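Handheld grippers on the workbench: tips before you spend anything

Filed under Workshop, 22 Mar 2024

Drombridge sells its handheld grippers as a pair that will "pick up anything in the home". I've had two of them on the table since February and I don't believe it. If you're thinking of trying a set, or putting it up against the Barora ones, these are the things I'd check first.

Start with books. Every sales clip uses a foam cube or a plastic cup, and those tell you very little. A thin picture book is slippery, bends where you don't want it to and shows at once whether the jaws close square.
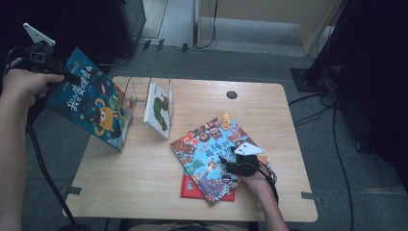 One book in the left gripper, the right one pressed on the blue book, with a red one underneath.

Try lifting a book off another book before you try lifting it off bare wood. Then stand it in a clear acrylic stand. Dayana Sandoval lent me a set of Barora grippers for the same job and I couldn't call a winner, whatever the forums say.

Mind the cables. Let them drop straight down past the table edge and keep them away from your feet. A cable pulling on the handle feels just like a weak grip, and I blamed the wrong part for a whole evening.

Swap hands halfway through. Most of us are better on one side, and a "better" gripper may only be the one in your good hand.

Be wary of big numbers. The seller's page boasts 2313 successful grabs and doesn't say of what. My own notebook stops at 271, a good many of them bad.

Emiliano Zamudio reckons kitchen tongs would do for half of this. For the socks, I agree with him.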